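Search this site Type and press enter

How to oil a wooden chopping board (and keep it lovely for years)

Apr 17, 2019

I did all four of my boards last weekend and I'm still going over to stroke them! It's such a satisfying little job, and if you've never tried it you're in for a treat.

You'll need food-safe mineral oil, a soft cotton cloth, a sheet of fine sandpaper and somewhere to stand the board overnight. A 200 ml bottle lasts me ages. Skip olive oil and sunflower oil, they go sticky and start to smell.

1. Wash the board with hot water and a drop of washing-up liquid, both sides, then dry it with a tea towel. Never leave it soaking in the sink.

2. Stand it on its edge and let it dry right through. Overnight is best. I know, the waiting is awful, but oil won't sink into damp wood.

3. If it feels rough or furry, sand lightly along the grain and wipe off every bit of dust.

4. Pour on a puddle of oil the size of a 10p piece and rub it in, going with the grain. Watch the colour come up! Do the edges and the end grain too (the end grain drinks it, so go back over it two or three times). If there's a juice groove, run a fingertip round it through the cloth.

5. Leave it for a few hours, wipe off whatever hasn't soaked in, then turn it over and do the back. Always do both faces or the board may start to cup.

6. A brand new board wants this once a day for 7 days. After that, once a month is plenty for most kitchens.

My friend Océane Desjardins finishes hers with a bit of beeswax melted into the oil, one part wax to four parts oil, and water beads up on it beautifully. I've started doing the same with my bread board.

For garlic and onion smells, scatter coarse salt over the wood, scrub with half a lemon, rinse and dry. Do that before you oil, and give it another full night to dry out.

I'll be trying the same oil on my spoons and rolling pin next, and I'll put up how they come out in September.

Saranya Kandasamy 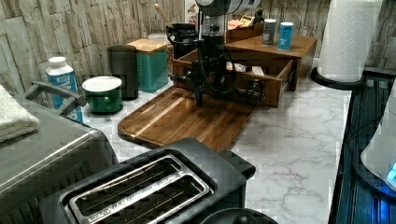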